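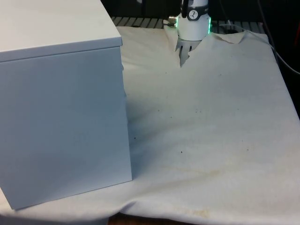

Figure 1. A lidded white box on a cloth-covered table.

Lids, Walls and Corners: How Much Can a Plain Box Carry?
Student project report, packaging and materials module

1. Why boxes?

I picked this topic after helping my aunt move flat in January. We had a stack of boxes four high in the hallway, and by the evening the bottom one had gone soft in the middle and was leaning like a tired deckchair. The ones either side of it were fine! Same size, same shop, more or less the same weight of books. I wanted to know what made the difference, and once I started reading I found that the humble box is a much richer subject than I had expected.

The project had two questions. First, how much does the shape of a lid change the load a box can take from above? Second, how much strength is lost when the air is damp? I kept to small boxes that I could build and crush myself on the college bench press.

2. Background

Most of the strength of an upright box comes from its corners. The flat walls start to bow outwards quite early, and when they do, the load shifts towards the vertical edges, which are stiffer. This is why a box with a dented corner is so much worse off than one with a scuffed side. It also explains why stacking boxes slightly out of line is a bad idea – the corner of the top box ends up pressing on the weak middle of the wall below.

The direction of the flutes (the wavy layer inside corrugated board) matters as well. Running up and down, they act like a row of tiny columns. Running sideways, they fold like a concertina. I tried this with an offcut before doing any proper testing and the difference can be felt with two hands.

3. What I did

I made the boxes from a single-wall board sold under the name Dovis, and bought a second batch of board from Brekinum to check that I wasn't only learning about one product. All the boxes had the same footprint and height. There were three kinds of top:

- open, with no lid
- flaps folded in and taped
- a separate lift-off lid with a short rim

I made 11 boxes of each kind. Each one was placed between two flat boards and loaded slowly until the reading on the press stopped climbing and dropped back. I wrote down the highest reading. Two boxes had to be remade after I scored them on the wrong side, which cost me an afternoon and a good deal of tape.

For the damp tests I kept a separate set in a closed plastic tub with a tray of water for two nights, then tested them straight away.

4. What happened

The lift-off lid did best, and I was delighted, as I had guessed the taped flaps would win. The average for the lidded boxes was 319 newtons. The taped ones came in lower, and the open ones lower still, with much more scatter from box to box.

Watching the open boxes go was the most useful part of the whole project. The top edges wandered outwards first, one wall at a time, and then a corner would crumple with a lovely crunch. With a lid on, the rim holds those top edges in place, so the walls have to buckle further down. You get a crease low on one side instead.

The flaps were a puzzle at first. They looked strong, but the fold line along the top of each wall is already crushed from scoring, so it squashes early. My readings climbed, paused, then climbed again, and I think the pause is that fold closing up.

Damp made a huge difference. Boxes from the tub lost around a third of their strength, in both makes of board, and they felt only a little limp in the hand. I would have happily packed books in them.

5. Things that went less well

The press at college is meant for metal samples, so my boxes were using only the bottom of its range and the readings jump in fairly big steps. I also had no way of measuring the humidity in the tub, so "damp" is as exact as I can be. If I did it again I would borrow a meter and weigh the board before and after.

The lids were all cut by me, with a knife and a steel rule, and some fitted more snugly than others. I'd love to test that by itself – a tight lid against a loose one. A loose rim can't be doing much to hold the walls.

6. Further reading and next steps

The course notes on thin plates were the most help, along with the chapter on paper products in the library's materials handbook. I have enough Brekinum board left for another small set, and I plan to use it on stacking: one lot lined up exactly, one lot shifted sideways by a finger's width. The spare lids are in the project cupboard if next year's group wants them.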